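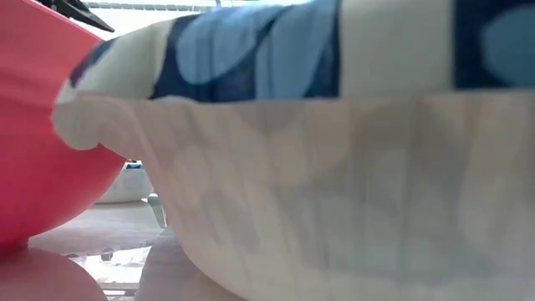
Home | Doors | Gutters & Trim | Roofline | Checklists | Get a Quote | Contact

Garage Door Safety Checklist, with Our Comments

Hello from all of us at Prirnwood Garage Doors! We get plenty of calls in summer from folks who'd like to give the garage door a good going-over before vacation, so Yolanda Cuadros from our service desk has put her own visit sheet up here, filled in from a call she made in Grarthorpe on July 17, 2024 (with the homeowner's kind permission, thank you, Mr. Chow!). Set aside half an hour, put the car out on the driveway, and keep kids and pets indoors while the door is moving.

Door: double, steel, sectional, 16 ft
Opener: Tullatix chain drive, counter reads 3,896 cycles
Last visit: May of the year before

1. Balance. Door closed, pull the release cord, lift by hand to waist height and let go gently.
PASS. Stayed put with only a tiny drift downward. If yours drops or shoots up, please leave it closed and give us a ring!

2. Springs. Look only, hands off.
PASS, with a note. Light rust on the left spring, no gaps in the coils. I told Mr. Chow we'd look again next spring. Please never loosen anything on the spring bar yourself, however handy you are (and we do know some of you are very handy indeed).

3. Lift cables. Look for frayed strands near the bottom brackets.
PASS. Both tidy.

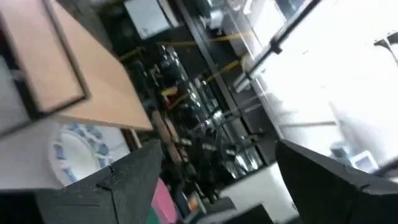

Pale wooden board and a smaller panel with a dark brown border.

4. Rollers and hinges.
NEEDS ATTENTION. Third roller up on the right was wobbling in its bracket, and two hinge screws had backed out. Screws tightened, roller swapped from the van. Ho-yin fitted the rest of that set two years ago and they're still running beautifully.

5. Auto-reverse. Lay a two-by-four flat on the floor under the middle of the door and close it with the wall button.
FAIL, then PASS. It touched the wood and sat there thinking about it. I turned the closing force down a quarter turn, tried again three times, and it reversed each time. Do this one every month, it only takes a minute.

6. Photo eyes. Wave a broom handle through the beam while the door is closing.
PASS. Lenses wiped, there was a cobweb on one of them. Height is five inches off the floor, just right.

7. Bottom seal and side weatherstrip.
FAIR. Flattened at the left corner, and a bit of daylight shows. Not urgent. Quoted for a new Chou seal, which I think he'll be glad of come winter.
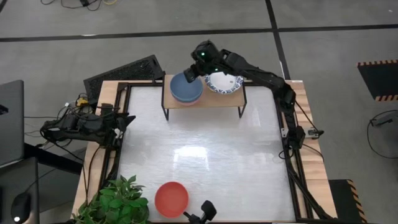 White-topped table with light wooden edges and a small shelf at the back.

8. Manual release. Cord within reach, handle red and easy to see.
PASS. Everyone in the house should try it once, grandparents too!

Recheck: item 7 when the seal comes in, item 2 next spring.
Checked by: Y. Cuadros
Copy to: Man-lok Chow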